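FOR IMMEDIATE RELEASE

Gethin Dental Group to Open Evening Clinic for Gum Care in Kunanley

KUNANLEY, 06/10/2018 - Gethin Dental Group announced today that it will open an evening clinic for the treatment of gum disease at its Kunanley office. The clinic will see adult patients Monday through Thursday from 5 p.m. to 9 p.m. and will accept both referrals and direct appointments.

The new service follows a review of patient records at the group's 4 offices. Of 3,182 adults seen for a routine checkup during the review period, many were advised to return for a deep cleaning and did not book a second visit. Work hours were the reason given most often.
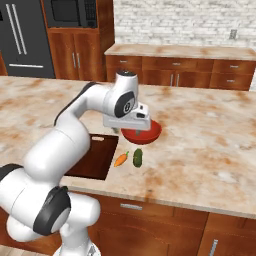
A red bowl on a marble-patterned kitchen countertop. Computer rendering.

"Gum disease is often painless in its early stages, and people put off treatment when it means a day without pay," said Malathi Iyer, clinical director of Gethin Dental Group. "Evening hours remove one of the obstacles our patients have described to us."

Each new patient will receive a full gum measurement, X-rays where needed, and a written treatment plan with costs listed before any work begins. Follow-up visits will be scheduled with the same hygienist whenever possible.

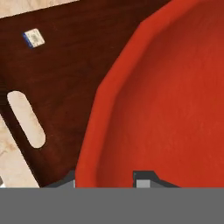 Selamawit Ayele told the group that she had twice canceled a deep cleaning at the Eltum office when her shift changed, and that a 7 p.m. appointment would have settled the matter.

The Kunanley office has added two treatment rooms for the clinic and extended its front desk hours. Orlando Betancur will supervise the hygiene team, which will include staff now based at the Eltum and Kenda offices. 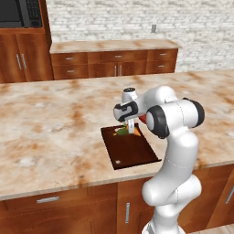 Daytime services in Kunanley, including fillings, crowns and children's checkups, will continue on their present schedule. Patients already under treatment for gum disease may keep their current appointments or ask to move them to the evening.

Gethin Dental Group will offer a free gum screening to the first 200 adults who register. A screening takes 14 minutes and does not commit the patient to further care.

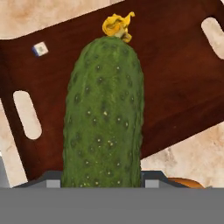
How to Register

Adults may register at the front desk of any Gethin Dental Group office or by telephone during business hours. New patients should bring photo identification, a list of current medications and an insurance card if they have one. Payment plans are available to patients without dental coverage.

Media contact: Efa Prothero, Gethin Dental Group, Kunanley office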